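Szekeres Street house, summer walk-through
21 July 2020

I do this twice a year, once in July and once in November, and I always tell myself I'll type up the notes the same evening. This time I did! Boxes with an x are fine, empty ones still need doing.

**Electrical**

- [x] Main panel: door closes, every breaker labeled. (I redid the labels in pencil last year and the pencil is fading, so pen next time.)
- [x] Kitchen and bath outlets tripped and reset with the test button. The one by the toaster took two pushes, which I don't love.
- [ ] Extension cord behind the couch. It was there in November, it is still there, and I know perfectly well that it shouldn't be. I want a real outlet on that wall and I keep putting off the call.
- [x] Meter reading 3,913. Last one I wrote down was 3,851, but that was after the new meter went in, so don't read anything into it.
- [x] No warm cover plates anywhere. I went around with the back of my hand like my mother used to.

**Smoke and carbon monoxide**

- [x] Upstairs hall alarm, loud enough to send the cat under the bed for an hour.
- [x] Downstairs alarm, same.
- [ ] Basement alarm chirps. New battery in, still chirps, so I think the whole thing is past its date. The sticker on the back has gone brown and I can't read it. Replacement is on the list for Pridgate when I go for paint.
- [x] Carbon monoxide alarm outside the bedrooms, tested, green light on.
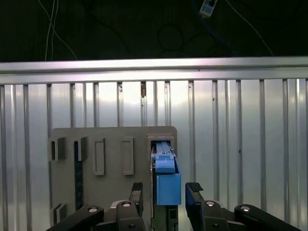
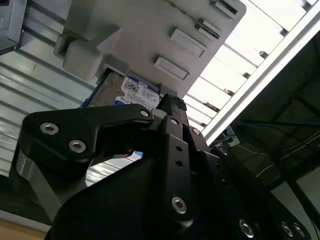 **Water and heat**

- [x] Under the kitchen sink: dry. I left a sheet of newspaper down there overnight to be sure, and it came out crisp.
- [x] Washer hoses. No bulges, and the clamps are snug. These are the braided ones I put in when the old rubber hose let go and I spent a whole evening with towels (never again, please).
- [ ] Water heater. The relief valve pipe is fine but there's a crusty white ring around the cold inlet. It wipes off and comes back. I'll ask the Dristberg people to look when they come for the furnace.
- [x] Nothing stored within 30 inches of the furnace. I had to move the Christmas boxes again, they sort of creep over there by themselves.
- [x] Dryer vent cleaned out to the flap. Got a truly disgusting amount of lint, and one sock.

**Stairs, doors, outside**

- [x] Basement handrail tightened. It wiggled a little at the bottom bracket, so I used a longer screw and now it doesn't.
- [x] All bedroom windows open from the inside without a fight, even the painted one over the porch.
- [ ] Back step. The second board is soft at the left end, I can push a screwdriver right into it. Walk on the right side until I get to it!
- [x] Fire extinguisher in the kitchen, needle in the green. Pin and seal both there.
- [ ] Ladder. One rubber foot is missing. I've looked everywhere in the garage and I'm giving up and ordering a pair from Balum.

Still to do before November, then: couch outlet, basement alarm, water heater, back step, ladder foot. I'd do the step first if the weather holds, and the alarm the same day if I can get to the store before it closes. The gutters aren't on this list but they should be, so I'm adding a line for them next time.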